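Candle and Open Flame Checklist for Wedding Receptions, with Comments
Hall: Ultton Barn, reception room and covered terrace

24 shares | 6 comments

We fill in this list for every wedding where there is a candle, a lantern or any other flame on the tables. It is for the decor team and also for the couple, who receive a copy before the day. Please write a comment at every line, also when the line is fine. A line with only a tick tells me very little the next month.

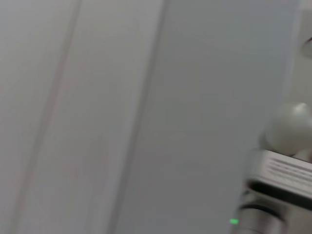
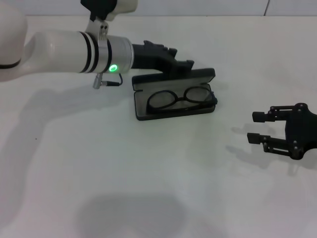
White surfaces, two views.

BEFORE THE DECOR COMES IN

1. Hall permission for open flame is on paper.
OK. The hall allows candles inside glass only. Taper candles without glass are refused, and the couple was informed in January.

2. Smoke detectors show their normal light.
OK. I looked at each one from the floor. Testing them is the work of the hall and not of us.

3. Fire extinguishers are in their places and the date on the label is still good.
PARTLY. The one by the kitchen door was behind the coat rack. We moved the coat rack. Please do not put it back there for the next wedding, the same remark is on the previous list.

4. Both exit doors open fully from inside.
OK. The terrace door is heavy and must be pushed low, near the handle.

TABLES AND CANDLES

5. Number of candles agrees with the order.
OK. Ordered 67 glass holders from Buden, received 67. One has a small chip on the rim and is put aside, so we use a plain one from our own box at the cake table.

6. Glass is higher than the flame.
OK for the Buden holders. The wick must be at least 2 inches below the rim. With the tall votive candles this was not reached, so we changed them for the short ones.

7. Table runners and napkins are away from the glass.
TO CORRECT. The gauze runner from Rorum is very beautiful but it is light, and when the terrace door opens it lifts. We fixed it under the plates on the long tables. On the round tables it is only lying there. I ask that for the round tables we choose the heavier runner, or no candles.

8. Dried flowers and pampas grass.
NOT OK at first check. Two arrangements had dry grass hanging over the candle. The florist cut them shorter, and at the second check at 3 p.m. it was good. For dry grass we should propose the battery candles already at the first meeting with the couple.

9. Menu cards and place cards stand away from the flame.
OK. Small cards are laid flat on the plate.

SEND-OFF AND TERRACE

10. Sand buckets for used sparklers are ready.
OK. Filled to the half. Metal only, no baskets with paper inside.

11. The path for the guests is wide enough.
OK. The two lines of guests must stand with a good distance, and the couple walks in the middle. Long veils are taken off before. The couple agreed to this, but please remind them again, in the evening everything is forgotten.

12. Lanterns on the steps.
PARTLY. The Khaemba lanterns stand well on flat ground. On the third step one of them was moving a little, so it went down to the grass.

13. String lights and cables.
OK. The transformer is marked 700 watts and we are well under it. The cable is taped where guests cross to the bar.

AFTER THE EVENING

14. All candles are put out before the music team leaves.
OK. Last round was made at 11:40 p.m. One candle in the restroom was still burning, it was not on our table plan. I suppose a guest carried it. Please add the restrooms to the round.

15. Wax on the linen.
Four napkins and one tablecloth. The rental company was informed the same evening.

16. Sand buckets stay outside until the morning.
OK. Left on the gravel, not near the wooden wall.

TO DO BEFORE THE NEXT WEDDING

- Move the hook for the coat rack, ask the hall.
- Order 2 more metal buckets.
- Write the rule for dry grass in the offer.
- Count the battery candles and replace the weak batteries.

6 comments | Share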